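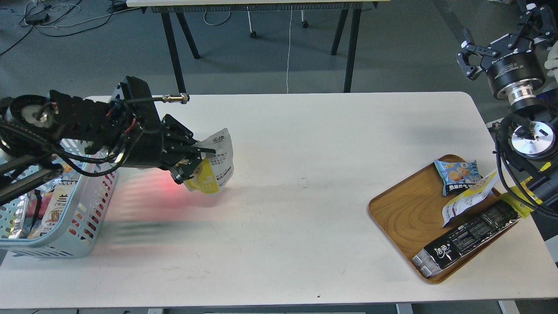 Wer um vier Uhr nachmittags Hunger habe, der sei nicht unehrlich, sondern unterzuckert, schreibt uns Lilian Massawe, und man möge doch bitte aufhören, die Vertrauenskasse wie einen Kriminalfall zu behandeln. Der Hinweis kam kurz nach unserer letzten Ausgabe, in der wir den Fehlbetrag von 227 Euro erwähnt hatten. Erwähnt, wohlgemerkt. Dass daraus auf den Fluren innerhalb eines Vormittags »der Griff in die Kasse« wurde, können wir uns nur mit der Akustik im Treppenhaus erklären.

Für alle, die im Mai noch nicht im Haus waren: In der Teeküche im zweiten Stock stehen Knabbereien zur Selbstbedienung. Daneben steht eine Blechdose mit Schlitz. Man nimmt etwas, man wirft etwas hinein, und was man hineinwirft, soll in einem erkennbaren Verhältnis zu dem stehen, was man genommen hat. Das ist das ganze System. Es passt auf einen Zettel, und auf einem Zettel steht es auch, allerdings hängt dieser inzwischen hinter dem Kalender der Firma Stoder, den wir aus Gründen der Hausfreundschaft nicht abnehmen.

Eingeführt wurde die Dose, als der Automat im Foyer abgeholt wurde. Er hat, das sei ihm hinterhergerufen, nie jemandem etwas geschenkt. Er hat Geld genommen und die Ware in der Spirale hängen lassen, sodass man sie noch tagelang betrachten konnte. Es gab Kollegen, die gegen die Scheibe geklopft haben, und es gab solche, die gegen die Scheibe geklopft und dabei Dinge gesagt haben, die wir in einem Newsletter nicht wiedergeben. Umso erstaunlicher ist die Zärtlichkeit, mit der jetzt von ihm gesprochen wird. Bei ihm habe man wenigstens gewusst, woran man sei.

Nun also der Fehlbetrag. Er ist über sechs Monate zusammengekommen, bei einem Einkauf von insgesamt 2.000 Euro. Ob das viel ist, hängt davon ab, wen man fragt. Im ersten Stock, bei Movard, hält man es für eine Quote, mit der andere Branchen sehr zufrieden wären. Bei Geerts, eine Treppe höher, spricht man von einem Dammbruch und hat einen Vorschlag eingereicht, der eine Strichliste, ein Passwort und eine vierteljährliche Inventur vorsieht. Wir haben ihn gelesen. Er ist gründlich. Der Abschnitt über angebrochene Packungen ist länger als unsere gesamte Hausordnung und enthält eine Definition des Wortes »Handvoll«.

Danjuma Yusuf hat sich ebenfalls gemeldet, und zwar mit einer These, die wir nicht unterschlagen wollen. Seiner Beobachtung nach wird in der Teeküche nicht gestohlen, sondern gerundet. Wer nur ein Zweieurostück hat, wirft das Zweieurostück ein und merkt sich das Guthaben. Wer gar keine Münzen hat, merkt sich die Schuld. Das Guthaben bleibt im Gedächtnis bis zur Rente, die Schuld bis zur Tür. Auf diese Weise, schreibt er, fühlten sich am Ende alle im Plus, und die Dose sei leer, ohne dass irgendjemand ein schlechtes Gewissen haben müsse.

Dagegen lässt sich wenig sagen. Wir haben in der Redaktion eine kleine Selbstprüfung vorgenommen und sind zu dem Ergebnis gekommen, dass uns die Dose Geld schuldet. Wir verzichten großzügig darauf.

Eine gewisse Rolle spielt auch das Sortiment. Solange es nur die trockenen Dinkelstangen gab, stimmte die Kasse auf den Cent, was man als Beweis für die Moral im Haus lesen kann oder als Urteil über die Dinkelstangen. Seit der Einkauf etwas mutiger geworden ist und auch Sachen aus dem Asialaden hinter dem Bahnhof mitbringt, ist der Umsatz gestiegen und mit ihm die Vergesslichkeit. Besonders bei Packungen, deren Aufschrift man nicht lesen kann, scheint sich die Vorstellung zu halten, das Probieren diene der Aufklärung und sei daher kostenfrei. Wir bitten um Verständnis, dass ein Erkenntnisinteresse ab der dritten Tüte als Abendessen gilt.

Diskutiert wird jetzt Folgendes. Die Hausverwaltung Woltstead hat angeboten, ein Bezahlsystem mit Kartenleser zu beschaffen. Kostenpunkt: 3.000 Euro in der Anschaffung, Wartung nicht eingerechnet. Man muss kein Buchhalter sein, um ins Grübeln zu kommen. Bei gleichbleibender Vergesslichkeit würde sich das Gerät irgendwann rechnen, nur werden einige von uns den Tag nicht mehr im Berufsleben begrüßen. Aus dem dritten Stock kam der Einwand, es gehe ums Prinzip. Prinzipien sind, wie man sieht, teurer als Erdnüsse.

Ein anderer Vorschlag lautet, ein Foto von zwei Augen über die Dose zu hängen. Das sei wissenschaftlich erprobt, heißt es, die Menschen zahlten dann mehr. Wir können dazu nur anmerken, dass über der Spüle seit Jahren ein Schild mit der Bitte hängt, die Tassen auszuwaschen, und dass dieses Schild ein lachendes Gesicht hat. Das Gesicht lacht weiterhin. Die Tassen stehen darunter.

Frau Massawe wiederum plädiert dafür, die Preise abzuschaffen und stattdessen um einen festen Monatsbeitrag zu bitten, den jede Firma für ihre Leute überweist. Dann könne um vier Uhr jeder essen, was er brauche, und die Blechdose ließe sich wieder für Teebeutel verwenden, wofür sie einmal gekauft worden sei. Der Gedanke hat Charme. Er hat auch Gegner, namentlich all jene, die nach eigener Auskunft nie etwas nehmen. Es sind bemerkenswert viele. Wir fragen uns seither, wer eigentlich nachmittags in der Schlange vor dem Regal steht — möglicherweise Besuch.

Bis zur Entscheidung bleibt alles, wie es ist. Der Einkauf läuft weiter, die Dose wird jetzt abends geleert, und wer noch etwas gutzumachen hat, darf das ohne Angabe von Gründen tun. Auch Scheine passen durch den Schlitz, wenn man sie faltet. Ausländische Münzen, Knöpfe und der Chip für den Einkaufswagen werden ab sofort nicht mehr als Zahlung anerkannt. Der Chip liegt im Empfang und kann dort abgeholt werden.

Stellungnahmen zum Monatsbeitrag nimmt jede Firma für ihr Stockwerk entgegen. Der Vorschlag von Geerts hängt in voller Länge am Schwarzen Brett, Seite vier fehlt.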